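The Plate Run

Effie Shearer had run the plate transfer 321 times in simulation before she told Cropper the result was wrong.

He came over with his tea and she put the two views up on her screen, the overhead one first and then the one from table height. 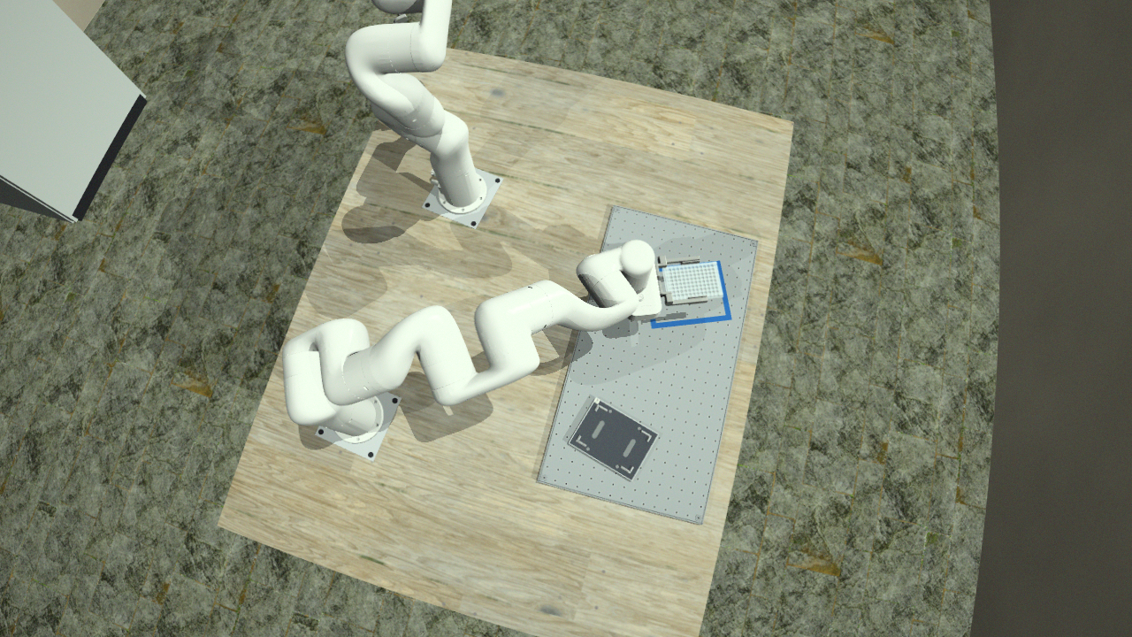
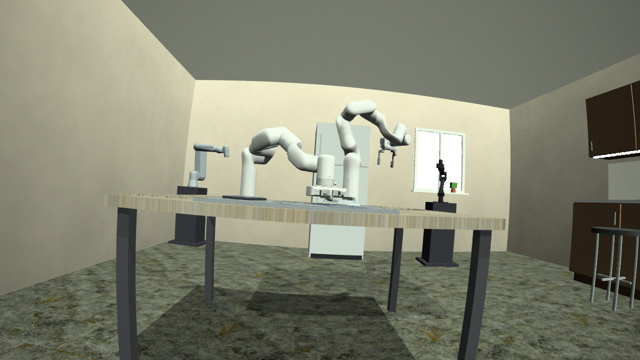

The Skellis bench as rendered, two arms on one table.

"Looks fine to me," Cropper said.

"It does look fine. That's my trouble with it."

The method was simple. Each run started the plate in a slightly different spot and the arm had to put it down inside the blue outline. She changed the light, the friction and the delay on the joints, and the model was scored on the final position only. By that score it had failed 39 times. The paper was going to say so, in a table on the second page, and Akinau had already seen the draft.

What she had done since lunch was sort the failures by delay. She had expected a slope. Instead 10 of them sat at the low end, where the arm should have had the easiest time, and the rest were scattered.

"Could be noise," he said.

"I ran those ten again with new seeds. Same thing."

Cropper pulled a chair across. He asked what the second arm was doing in those runs and she said it had no task, it was only there to be avoided. He asked whether the planner knew that. She opened the config and scrolled to line 136 and read it twice.

"It's leaving room for a move that never comes," she said.

"So what do we tell Akinau?"

"That the table on page two is going to change."

She set the whole batch going again at roughly half past six, with the line corrected and everything else left alone. Cropper washed both mugs. The first score came up before he had found his coat, and she wrote it down in pencil and waited for the next.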